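Gripper and camera trials, December round

Page for the pics and notes from this month's comparison. Text is mostly mine, corrections from Garnet Friesen folded in where I could read the handwriting. Two grippers (Lovitz two-finger, Jurden soft), one arm for both (the Aerts), one controller, and then the camera tests, which we did in the simulator first because the real rig was in bits. Last updated Dec 21, 2020.

Quick notes before the gallery, for those who only want numbers.

Lovitz two-finger: 187 grasps logged in sim. Very tidy on boxes and blocks. Hates cloth. Closes fast, opens slow, we never found the setting for that. Pads are the old pads.

Jurden soft: same object list, same order, same lighting. Better on anything squashy, worse on thin edges. Drifts a bit when the arm stops hard. Fulgencio reckons that's the mounting plate and wants it redone with the thicker one. Fine, but then all the runs get done again too.

Aerts arm: no complaints. Reach is a touch short for the far side of a double bed, so we moved the base in for the second half of the runs. Written on the sheet, please read the sheet before comparing first half with second half.

Semar controller: up to 28 ms lag on the worst runs, normally well under. Old firmware. New one is downloaded but not on yet, didn't want to swap mid-comparison.

Cameras next. Bedroom set, because the cloth jobs all live there (pillow onto bed, blanket pull, blanket fold). Wrist camera against fixed camera, same room, no arm loaded for the first views so we could sort out what the background does to the depth guess.
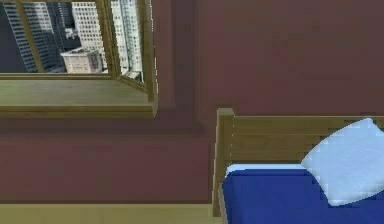 Depth and segmentation were the two things we wanted out of the bedroom set, and depth was the one that gave trouble. Wrist camera numbers jumped about whenever a big plain surface took up most of the view. The maroon wall is the worst for it, hardly anything there for the matcher to hold on to. Window is a nuisance in a different way, the towers outside should be miles off and the fixed camera kept wanting to put them at the sill. We've masked the glass for now. Segmentation was much happier, royal-blue blanket against that wall is about as easy as it gets, and the pale pillow seperates nicely from both. Headboard less so, same sort of colour as the window wood and the floor, and the labels leaked between them on the first pass. Garnet turned the colour weight down and turned edges up, better.

Settings, for anyone repeating it:

Fixed camera, 705 views rendered, no noise added. Wrist camera, same number, noise on. Don't mix the two folders, the file names clash and the later lot overwrites the earlier. Ask me how I know.

Texture quality left on low for everything. Tried high on one room, render time went silly and the segmentation scores barely moved. Depth did improve a bit, so maybe worth it for that only. To discuss.

Seven grasp poses per object. Pillow poses are all from the corners. Blanket poses are from the top edge where the white sheet shows, easier to find the fold line there.

Winner so far: fixed camera for finding things, wrist camera for the last bit of the approach. Not a shock. Switching between them is the fiddly part and the Semar does not like it, there's a hiccup at handover that you can see in the joint plots. Fulgencio has the plots.

Gripper verdict: Jurden for the bedroom jobs, Lovitz for everything on the kitchen list. Would be nice to only buy one. Wont happen.

Still to do

New firmware on the controller, then repeat the lag runs.
Thicker plate for the Jurden.
Bedroom set again with a different wall colour, somthing with a pattern.
Handover test with both cameras live.
Kitchen gallery, Garnet is doing the captions.

Raw logs are on the shared drive under the December folder. If you can't get in, mail Fulgencio Mendoza, not me, I don't have the rights to add people.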